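4. Setting up the desk

Please read this section to the end before you open the second carton. The Allano standing desk is not difficult to assemble, but the order of the steps is important, and two of the steps can not be reversed without damage to the threads.

4.1 Choosing the place

1. Choose a floor that is hard and level. Wood, tile and concrete are suitable. On thick carpet the desk will stand, but the height sensor may give error code 12 when the desk goes down.

2. Leave a free distance of 60 cm behind the place where you will stand. On the wall side, leave at least the width of your hand, so that the power cable is not pressed when the desk moves.

3. Check that there is no shelf, window handle or lamp over the desk. The desk must be able to go to its highest position with all your things on it. 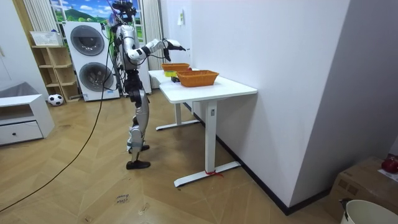 4. Put the flattened carton on the floor as protection. All work in section 4.2 is done with the tabletop upside down on this carton.

Note: If the carton arrived wet or torn, use a clean blanket. Do not put the tabletop directly on the floor, also not for a short moment.

4.2 Fixing the legs

1. Take the bag marked C from the small box. It contains the long screws. The short screws are in bag D and are used only for the control box.

2. Place the crossbar in the middle of the tabletop, with the open side up. The arrow on the crossbar must point to the front edge.

3. Slide each leg into the crossbar until you hear a click. If you do not hear the click, pull the leg out and turn it half a turn.

4. Put in all the long screws by hand first. Tighten them with the supplied key only when every screw is in its hole.

Caution: Do not use an electric screwdriver for the long screws. The threads in the tabletop are softer than the screws, and they can be destroyed in one second. Damage of this kind is not covered by the warranty.

5. Connect the two leg cables to the control box. Both sockets are the same, so it does not matter which cable goes to the left and which to the right.

6. Press the cables into the clips under the tabletop. A cable that hangs down can be caught by a knee or by a chair.

7. Turn the desk over. This must be done by two persons. Lift it by the crossbar and never by the edge of the tabletop.

4.3 First start

1. Connect the desk to the wall socket. The display shows two lines and after that the present height.

2. Hold the DOWN button until the desk stops by itself, then hold it again for five seconds. The desk makes a small movement down and up. This is the reset, and it must be done once before the first use and also after every power cut.

3. Remove everything tall from the top and move the desk through the full range once. Listen to both legs. The sound should be even.

4. Put your things back one by one. Baskets and trays without a lid are good for small items, and they do not slide easily when the desk moves.

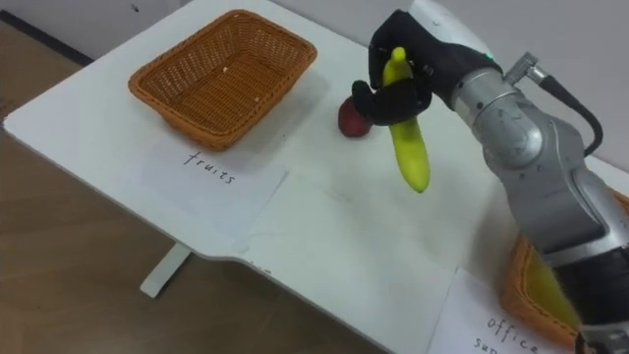 5. Save your heights. Move the desk to the sitting height, press M, and then press 1. Do the same for the standing height with 2.

Note: Many users save the standing height too high. Your elbows should be at the same level as the top when your shoulders are relaxed. Wear the shoes you normally wear at work when you measure this.

4.4 Load and daily use

The maximum load is 53 kg, and this includes everything on the tabletop and everything hanging below it. Spread the weight over the whole top as well as you can. A heavy object at one end makes the motors work unequally, and after some months you may hear it. 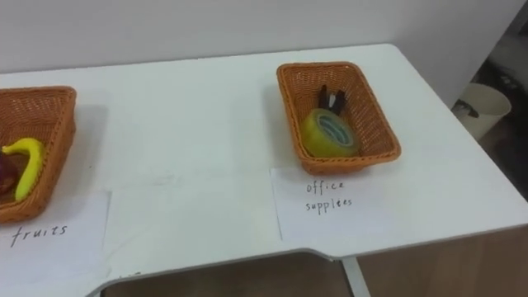
The motors need rest. After two minutes of continuous movement, wait until the display stops blinking. If you press a button during the blinking, nothing bad happens, but the waiting time starts again from the beginning.

Caution: Do not sit or stand on the desk. Do not let children play with the buttons. Use the lock function (hold M for three seconds) when the room is not supervised.

Clean the top with a damp cloth and a little dish soap. Do not use alcohol or glass cleaner. Tighten the long screws again after the first month, and later one time per year.

For spare parts, write to the Talukder service desk in Clutmont and give the part number. The complete screw set is number 3898.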